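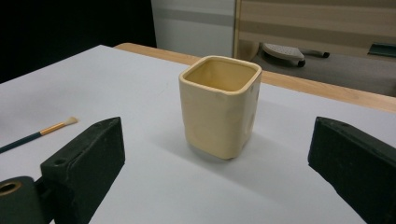 The acceptance bench at Brendthorpe was allotted one board, one brush and one cup per shift. The board was white and lay on the wooden table. Everything else was entered in the log.

The inspector worked from the Mustex procedure, which ran to 28 pages and had been written for dinner plates. A plate was round, and round ware was checked with a ring gauge. For square ware the procedure said to consult the supplier. The supplier was Mirani, and Mirani had closed its Drukbridge kiln in February.

She had sent three letters anyway. Two came back. The third did not, and she logged it as pending.

At 24 minutes past the hour she began the dusting step. The brush was to be held upright by the handle, bristles clear of all surfaces, until any sway had stopped. Page 11 gave a limit of 30 seconds.
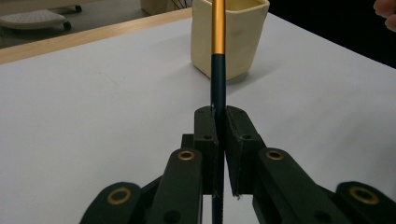 She recorded the sway as nil. The next line asked for the condition of the handle, and she wrote "serviceable," the only word the form accepted apart from "withdrawn."
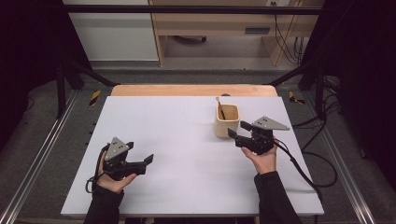

Storage was covered on page 19. Between steps a brush was to rest in a rack, and the rack had been on order since the previous inspector. Practice at the bench had settled the matter long before. The brush stood in the cup, at a slant, with the tip of its wooden handle or the other end above the rim, depending on who had the shift. On the form this made the cup both the item under inspection and a piece of bench equipment. Bench equipment could not be rejected without a replacement on hand.

She read the clause again. Then she opened the log to Friday and found the same cup, accepted. It had been accepted the day before that as well. The entries went back more than 40 pages, in four kinds of handwriting.

She wrote "accepted, in use," initialed the line, and put the cap back on her pen.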